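Budgeting for a Two-Finger Gripper Cell: A Planning Worksheet in Plain Steps
Written by Tahira Magsi. Last revised 2025-02-25.

This page covers how to build an equipment budget for one arm with one two-finger gripper, from first estimate to purchase request. It assumes the task is already chosen and that someone in the group can write control software. It does not cover safety fencing for full-size industrial arms, where the rules are different and the fence can cost more than the arm.

The method came out of the outdoor picking project at Sulell, where the first budget listed an arm, a gripper and a computer and left out nearly everything that attached one to another. Anum Qureshi rebuilt the sheet line by line. The steps follow her order.

Step 1. Write down the payload before looking at any catalog

List the heaviest object the gripper must hold. Add the mass of the gripper, the mounting bracket, any camera or sensor on the wrist, and the cable that hangs from them. Compare the total with the rated payload of the arm at full reach. Some data sheets give the rating close to the base, so read the footnotes.

If the total comes to more than two thirds of the rating, price the next arm up as well. Keep both quotes on the sheet until step 5.

Step 2. Separate the gripper into three lines

A gripper is quoted as one item and replaced as three: the actuator body, the mount and the fingers. Give each its own line.

The actuator body is bought once. The mount is bought once per arm model, and changing arms later usually means a new one. Fingers are consumables. Ozoliņš quotes fingers in pairs, Listadent in packs. Convert both to a price per pair before comparing them.

Slotted fingers weigh less and block less of a wrist camera's view. They also flex more under side load. For small round objects this is seldom a problem, but order one solid pair for comparison during setup.

Step 3. Plan the simulation work as a purchase

Simulation is often entered at zero cost on the grounds that the software license is free. The staff time is not free, and neither is the workstation. Enter the following:

Workstation with a graphics card that meets the simulator's stated minimum
Hours to import the arm and gripper models and check the joint limits
Hours to build the test surroundings
Hours to tune contact and friction for the fingers
Storage for recorded runs

Špela Begović booked 53 hours for the fourth line alone. The original sheet had allowed 11. Finger contact with small objects is where the time goes, and a gripper model from the maker's site normally has the outer shape right and the contact settings missing.

For an outdoor task, build at least one test area with mixed ground. Grass next to paving is a useful case, with a few plants near the edge. A small bright sphere is a sensible first target: it has no preferred grasp direction, and its color separates well from the ground.

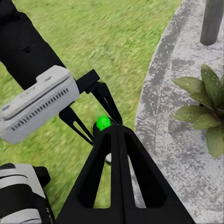
Can the simulation budget be cut if the physical arm is arriving soon?

Only the storage line is safe to cut. Model import and contact tuning are needed whether the arm arrives next week or next October, and the results decide which fingers to order. Cutting those hours moves the same work onto the physical cell, where a mistake costs a pair of fingers.

Step 4. Add the items that have no catalog page

These were the lines missing from the first Sulell sheet:

Wrist cable with strain relief, plus one spare
Adapter plate between the arm flange and the gripper mount
Emergency stop within reach of the operator's seat
Stand or cart with enough mass to stay put at full arm speed
Import duty and freight, entered separately from the unit price
Calibration target
Replacement fasteners in the thread sizes the arm uses

The adapter plate deserves care. The quote from the Kotitz machine shop was 284 dollars for a single plate, and the second plate in the same order added very little. If a second arm is likely within the grant period, order both plates together – the setup charge is most of the price.

Outdoor work needs two more lines: a weather cover and a power supply rated for the location. Do not assume that an arm sold for lab use may be run outside. Ask the seller for the ingress rating in writing and attach the reply to the request.

Step 5. Get quotes in the same form

Send every seller the same one-page list and ask for the same terms: unit price, lead time, warranty length, return conditions, and the price of one spare set of fingers. Quotes that bundle training should show it as a separate amount. Saqib Orakzai keeps a blank request form with the purchasing files, and it can be reused as it stands.

Lead time belongs on the sheet next to price. The gripper for this project was quoted at seven weeks and the arm at much less, so the gripper order had to go in first. Warranty on many arms starts at shipment – an arm that waits in its crate for a gripper is using up its coverage.

Step 6. Set the reserve

Hold a reserve for fingers, cables and one unplanned bracket. Estimate finger use from the simulation runs: count the hard contacts with ground or fixtures, and treat the figure as a low guess. Physical runs will produce more.

Do not fold the reserve into the gripper line. Reviewers cut rounded-up unit prices, but a named reserve with a short note under it tends to pass.

Step 7. Submit

Attach the payload sum from step 1, the quotes from step 5 and the simulation hours from step 3. Requests go to Kamran Orakzai for a technical check before they reach purchasing. Leave the rejected arm quote in the packet, with one sentence stating why it was not chosen.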